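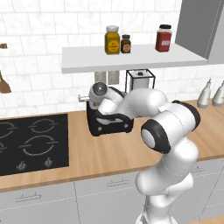
From: Zulmira Loureiro
To: kitchen-floor list
Date: 5 Feb 2024
Subject: Re: who does what once the arm is in

> So do we still prep at Kozan the way we do now, or does
> the robot take over the jars and the cooktop both? And
> what happens to the early shift? I've got 3 people asking
> me and I don't know what to tell them.

Okay, good questions, and I only have answers for some of them! The arm gets the fetching and the putting back, that's settled. It does not get the cooktop, not before August anyway (Rultow wanted it sooner, I said no way). We've been running it in the simulator at Kakum and it's slow near the shelf. I can grab a jar and be back at the burners while it's still thinking about its elbow.

The early shift stays. What changes is the first 40 minutes, because somebody has to check that every jar is back in its spot before the arm starts. I know, I know, we're all used to shoving things wherever. My knees are pretty happy about less reaching and bending, but I'd miss the chatter if they ever cut us down to one person per station, and I told them so.

Training is 24 people in two groups. If you'd like the first group, write me off list. Oh, and the Juvar login still doesn't work for me either.

Zulmira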